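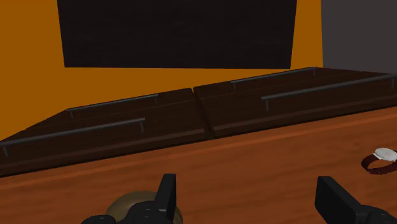
4. First Run in the Simulator

Do this before Thursday practice. One person drives, one watches the log.

1. Start Skarkeo, load the bedroom world. Wait for the green ready line — slow laptops take more then 70 seconds.
2. Open the Briser panel. Set speed limit to 190. Not higher for first runs.
3. Check both views, wrist and room. Same watch in both? Good. If not, reload the world.
4. Home the arm. Fingers open.
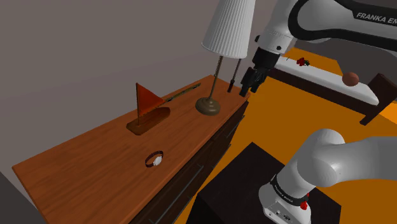

5. Jog down in small steps, 2 at a time. Stop well above the dresser top.
6. Close on the target, lift, hold, save the log to the team folder.

Note: run ends by itself at 300 steps. Save anyway, failed runs count for your notebook.

CAUTION: don't drag objects with the mouse while the arm is moving. Physics blows up and you loose the run. Pause first.

Arm wont home? Restart Briser only, leave Skarkeo open.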